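Unit 2: Sampling grids
Notes by Lotte Nijs, 04/10/2021

A quadrat survey estimates cover from a small part of the ground. The Kirkbridge meadow plot is 50 m long and is divided into equal cells before any cell is drawn.

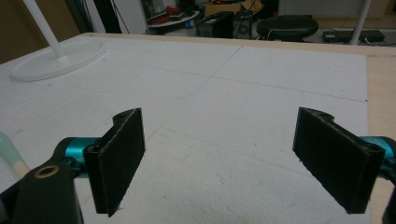
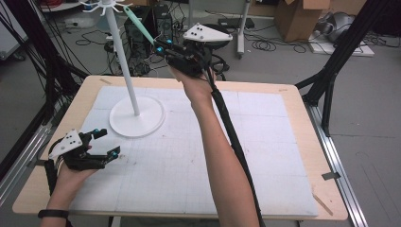
Number the cells row by row, then draw from the random table - never by eye. Cells on the plot margin stay in the draw.

Record percentage cover per species. Layers overlap, so totals may exceed 100; the Jikholm sheet gave 127.

For next time: work out the standard error for both plots.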